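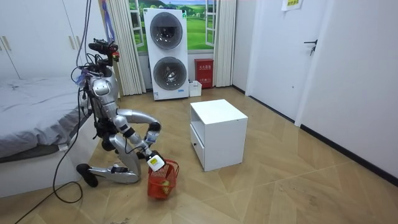 How Does a Robot Learn to Tidy Up?

By Léonie Caron, Learning Programs
Last updated: April
Suggested for readers aged eight to 12

When you were very small, someone probably showed you how to put your toys away. You watched, you tried it, and you dropped a few things. After a while you could do it without thinking. Many robots are now taught in a similar way. They are given examples, and they need a great many of them.

This page explains how those examples are gathered at the Grellum practice rooms, where a team led by Aldo Russo is teaching a robot to do small jobs around the home.

What is an example?

An example is a record of one job, done once, from start to finish. Suppose the job is to put a piece of fruit in a basket. The record holds what the robot's cameras saw, and it also holds how every joint in the robot's arms was bent at each moment. A joint is a place where two parts meet and can move, such as your elbow or your wrist.

The two kinds of information are saved side by side. A computer can then look at any moment in the job and find out two things: what was in view, and what the arms were doing.

The team calls each record a "run". Most runs are short. A person guides the robot through the job, and the robot's computer keeps the record. A program named Protier stores the runs and gives each one a number so that it can be found again.

Why are so many needed?

Imagine that you had only ever seen one basket, in one spot, on one floor. If somebody moved it to a table, you would still know what it was. A robot that has learned from one example may not. It might reach for the place where the basket used to be!

For this reason the team changes small things between runs. The basket may be turned. It may be on the floor for one run and on top of a cabinet for another. The fruit may lie at one end or the other. When the computer studies all of these runs together, it begins to find what they share.
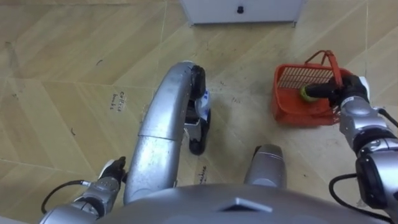

The first set for the basket job had 200 runs planned. The team finished 179 of them before the set was closed, and the remainder were moved to the next set. Across all of its jobs, the practice room now has 401 runs stored.

What does the robot see?

A robot can have a camera in its head, so it often looks down at its own body and arms, much as you see your own hands when you tie your shoes. A second camera may stand in the room and watch from the outside. The two views help in different ways. The head camera is close to the work, but an arm can get in front of something important. The room camera is farther away and can show how the whole robot is leaning or kneeling.

Colour is useful too. A red basket on a white cabinet is easy to pick out. A green fruit behind a red handle is a little harder, as the handle hides part of it. The computer has to learn that the two bits of green on either side of the handle belong to one fruit. You do this all the time without noticing.
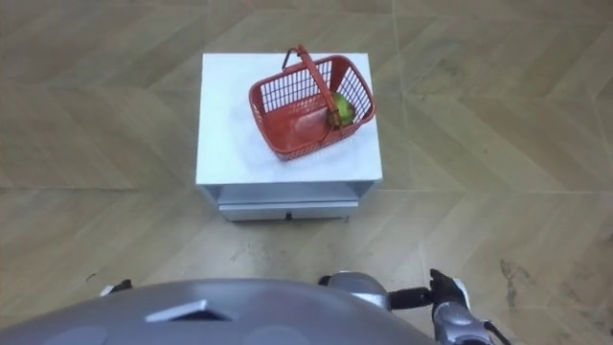 Discovery Sheets, Number 10

What happens to a run that goes wrong?

Sometimes a fruit rolls away, or a gripper closes too soon. (A gripper is the part a robot uses as a hand.) These runs are not thrown out. They are marked with a label that says what went wrong, and they are kept in a separate folder. A person checks the labels every Monday. Runs with a clear mistake can teach the computer what to avoid, provided that the label is correct.

Who decides when the robot is ready?

When a set is complete, the computer studies it. The robot is then asked to try the job with no person guiding it. The basket is put in a place that was not used in any of the runs, and the robot is given up to three tries. The team writes down the result of each one. If the robot has trouble, the team looks for the kind of example that is missing and records more of it.

Try it yourself

Ask a friend to close their eyes. Using words only, guide their hand until they have picked up an orange and placed it in a bowl. Write down every instruction you gave. Now move the bowl and read out the same list again, without changing a word. Where does the orange end up? Talk about which new instructions your friend would need.

Words to know

Example: a record of one job, done once.
Gripper: the part of a robot that holds things.
Joint: a place where two parts meet and can move.
Label: a short note saying what a record shows.

3 comments
10 shares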